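**Tuesday, bench 2, Uko arm**

Very good morning! Beatrice and I finally sat down with Gitau's draft of the bench rules and got it from four pages to one. I've been wanting this since July. Everybody here has good habits, they're just all different habits, and when Kibet picks up a run I started he spends half an hour guessing what I did.

What we agreed on so far:

- Start pose gets written down before the first trial, joint values and all.
- 40 trials per setting. No stopping early when it's going well (me).
- A touch by a human hand ends the trial and it's logged as a fail, even if the part was "basically in."
- Speed limit stays at the Nilport number until two people have signed the sheet.

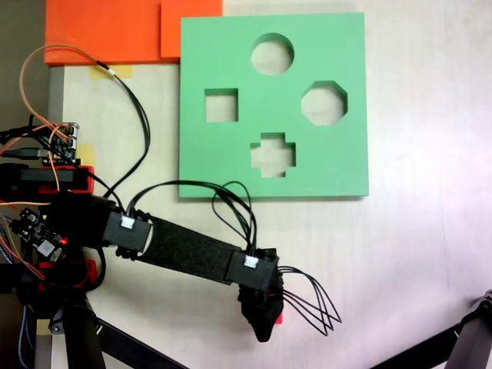
Cable routing is the rule I argued hardest for, and I'm so glad it's in. The draft only said "keep wiring tidy," which you can't check. New wording: before power-up, move the arm by hand through its full reach and watch every loop, then write "loops OK" with initials. Look at the thin black wires arcing out beside the gripper, and the bunch that rises over the arm between the two joints, up near the bottom edge of the green board. Those are the ones to watch on the sweep. Yupin wants a maximum loop height as well. I like it, but we need to measure first.

Second argument, board placement. Akinyi says tape marks are fine, Beatrice wants a proper corner stop. Both go on trial, 18 placements each, and we compare the spread. I'd bet on the stop, but I would love to be wrong, tape is so quick!

Still open:

- who signs when only one of us is in
- do we renumber old runs? Last one is 1,130 and I say leave them alone
- ask Blomqvist for the newer joint manual, ours has pages missing

Kibet to try the one-pager cold after lunch, no help from me.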